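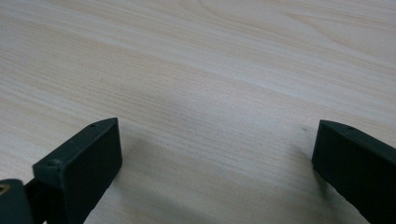 Light wood-grain tabletop.

**Braton traders to vote on district levy renewal**

Businesses in the Braton improvement district will vote in February on whether to renew the levy for a further term of 5 years. Ballot papers go to all ratepaying premises inside the district line, which now takes in both sides of Lengyel Street.

Under the proposal, premises under 1,000 square feet would pay a flat charge of $200 a year. Larger units would be billed on assessed value, as they are now. The renewal needs a majority by number of votes and by total assessed value.

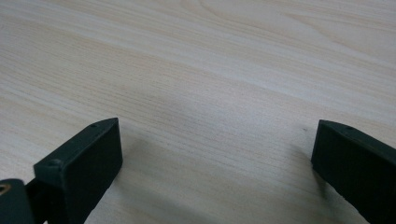

Pale wood surface with curving grain.

District manager Olga Urrutia said the levy pays for sidewalk cleaning, evening patrols and the footfall counters at the Tondov Arcade entrance. "The counters stay in either case – the contract is already paid through next year," she said.
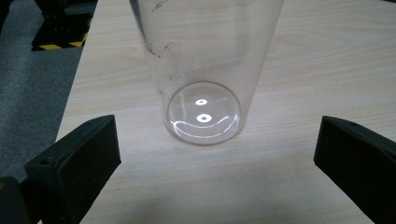

Turnout at the last ballot was 33 percent. Wenceslao Ocampo, who speaks for the Leltier Square traders, has asked for a later closing time so that shop staff can vote after work. The district has agreed to keep the ballot desk open until 8 p.m. on the final Saturday.
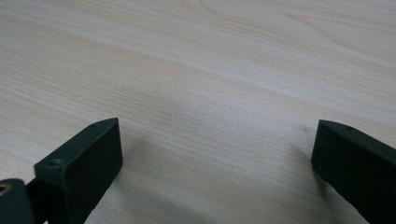
Proxy forms must reach the district office before voting opens. Tenants who pay the levy through their rent are eligible – they should bring a copy of the lease.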